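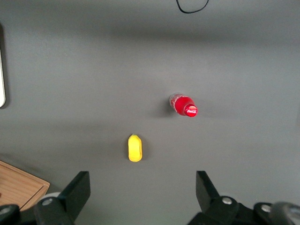
Orkberg compares two parallel grippers for mixed small items

5 January 2018

Orkberg has completed a bench comparison of two parallel-jaw grippers intended for its small-item handling cell, and will carry one of them forward to a longer trial. The company did not disclose the value of the purchase.

The units tested were the Flameck, with angular finger pads, and the Losolari, which uses a softer curved pad. Both were fitted in turn to the same arm and run from the same Kavanagh controller, with a small camera at the wrist supplying the only view of the table. Each gripper was given 28 picks per object, in changing positions and at changing angles, on a plain grey surface.

Objects were chosen for awkward shape – bottles laid on their sides and small rounded items that tend to roll when one finger touches first. According to Hina Ghauri, who led the tests, the Flameck gave the more repeatable closing position, while the Losolari was more tolerant of a poor approach angle.

"With the rounded items, most of the failures were alignment failures," Ghauri said. "The jaw was closing where we told it to close. We had told it the wrong place."

The team traced part of the error to the wrist camera. Shadows on the table moved the estimated outline of an object to one side, and clear plastic was harder to locate than solid colour. Toivo Oksanen rewrote the calibration routine in October, after which the position error fell to 4 mm at the fingertips. Camera exposure is now fixed at the start of each run.

Cycle time did not separate the two grippers. The Losolari drew more current when holding, and its pads had to be changed twice during the work. The Flameck pads were not changed.

Orkberg has selected the Flameck for the next stage, which will run for 4 weeks with a second arm sharing the table. Sekar Chong will be responsible for the controller settings. A force-sensing version of the finger is also under review – Cathal Madigan said a decision on it depends on delivery of the sensor boards.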